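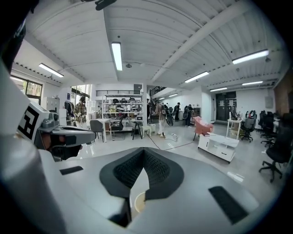

The Hirnley workroom, with the clothing rack and the tall white shelves toward the back.

A Place for Everything, Supposedly

The brochure for the Priverano method shows a workroom in which there is nothing to put away. The shelves hold identical boxes with a hand's width of air between them, and the one coat in the room hangs from a peg. I have kept this brochure on my desk since April and I still can't work out where those people keep their stuff.

The Hirnley workroom keeps its stuff where you can see it. It is 2822 square feet under a white corrugated ceiling, lit by fluorescent fixtures, and it has been organized twice. The first time was by its own users over a long weekend. The second time was by a consultant trained in the Priverano method, who charged $836 for a day and left behind a binder. I went to find out what the $836 had bought.

Start with the white metal shelving, because everyone does. It is tall, it is crowded, and it has rows of dark helmets on it along with small boxes. The binder has firm opinions on shelves like this. It says a shelf should never be more than two-thirds full, a rule that sounds sensible until you ask where the other third goes. Nusrat Shaikh, who has the key to the place and the job of ordering for it, asked that at the time. She was told to "release" it.

"I can't release helmets," she said to me. "People put them on."

I'm on her side. A crowded shelf gets treated as a moral failing in most of the storage advice I read, and I read a lot of it. The better test is whether you can get a thing down without moving four others. Helmets in rows pass that test pretty well. The small boxes I am less sure about, and Shaikh wouldn't swear to the contents of all of them either.

The clothing rack is a harder case. It stands beside a pale gray cabinet, not far from a dark-framed window with greenery outside, and it holds dark garments. The binder wanted it gone. Open racks are "visual noise," apparently, and the recommended fix was a closed wardrobe from Debnath at $900. There was a cheaper one at $800 with a door that, going by the catalog drawing, would have opened straight into the shelving. Neither was bought. The rack stayed, and I have yet to hear anyone in Hirnley complain about the noise.

I would complain about something else. When all the garments on a rack are dark, finding yours means handling everyone's. A strip of colored ribbon on each hanger would fix it for the price of the ribbon. The binder, at 40-odd pages of thick cream paper, doesn't mention hangers at all.

Laiba Siddiqui is the method's one real defender here. She works at the other end of the room and has been through enough moves between buildings to distrust people like me, who come in for an afternoon and find clutter charming. Her argument is that furniture creeps. Chairs especially. A chair gets rolled somewhere for ten minutes and is still there at the end of the month, and then somebody starts walking around it and it has become part of the floor plan.

"You need lines," she said. "I don't care whose method it is." 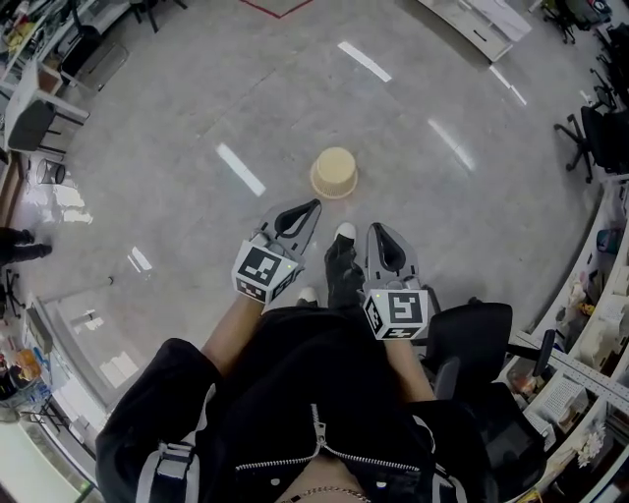
A woven basket upside down on the tile, with a workbench and a white table farther back.

On lines, I'll give her half the argument. There is red tape on the gray tile, and tape is cheap, easy to see and easy to pull up when you change your mind. What it can't do is sort a workbench. The one here is cluttered with tools and containers, and the white desk with shelving has plenty going on too. You could run tape around every leg in the building and those surfaces would look the same.

Then there are the baskets. The Priverano people love a basket. They recommend the Distano line, woven, in three sizes, and suggest one for each "category of daily life." I have never met a category of daily life that fit in a basket. Small ones swallow pens and cable ties and give back lint. The beige woven one I saw on the floor was upside down, with its rounded base in the air, and in that position it was at least collecting nothing.

Siddiqui thinks I'm being unfair to baskets. She keeps one at home for mail and empties it before bed, which I believe, and which I suspect would work equally well with a shoebox.

So what would I do with $836? I'd leave the helmets alone. I'd spend a morning on the small boxes, with a marker, and write on the short end so the words face out. I'd want a second waste bin near the workbench, a proper big one, because the small gray kind fills up with packaging before lunch and after that the bench takes the overflow. I'd keep the glass-fronted cabinet for the things people ask for most, given that glass is the only label that updates itself.

The rest I'd hold back for six months. Shaikh has her eye on a second run of shelving, and she has measured the wall for it. The binder is holding up one corner of her monitor in the meantime.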